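4.3 The drawer that wouldn't count as closed

I'd love to say the tidying task failed for some deep reason, but the fault that cost us most of August was a rather silly one. The robot would be asked to open the bottom drawer, put the snacks away and shut it again, and somewhere in the second step it would stop dead with a torque warning on the elbow. Genji Onishi, who was at the stop button for most of these runs, got so used to the beep that he started reaching for the reset before it sounded.

We logged 132 attempts with the bottom drawer as the target, and 14 of them ended in this warning. The top two drawers never gave us the fault at all (I went back through the logs twice, as I didn't believe it). My first guess was the gripper. Merle Bolger blamed the floor cable, and we lost a whole afternoon to that idea! It was Ruba Obeidat who plotted the elbow angle against the drawer's position and saw that every stop sat in the same narrow band, with the forearm low and close to the side of the cabinet.

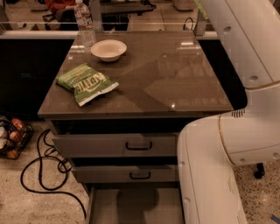
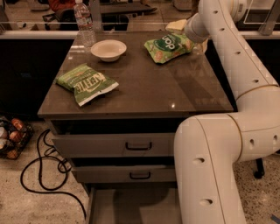

Figure 7. Head camera views with the bottom drawer open and the upper two closed.

So what was going on? The planner, which we call Skaltasside, keeps a simple box model of the cabinet. Opening a drawer should add a new box sticking out at the front. For the top and middle drawers it did. For the bottom one, the new box was worked out from the handle height, and I had typed that height in wrongly when we first measured the cabinet (my mistake, nobody else's). The planner thought the open drawer was lower than it was and happily sent the forearm through a bit of space that had drawer in it. The arm leaned on the side wall, the torque went up, and the safety stop did its job.

I want to be clear about the safety side. The stop threshold was set for hitting a wall or a table, both of which push back hard. A drawer on runners gives way a little, so the arm could press on it for over 1000 milliseconds before anything tripped. With a person's hand resting on that drawer I wouldn't have been happy at all, and we now keep people back from the cabinet whenever a drawer is open and the arm is live.

The fix to the height took a minute. We also lowered the threshold for any move that passes below the tabletop, which Octavio Cusi had been asking for since the spring. It makes the arm fussier, and it now sometimes stops when its own cable pulls tight, so we're still arguing over the exact value. The reruns with both changes are covered in section 4.4.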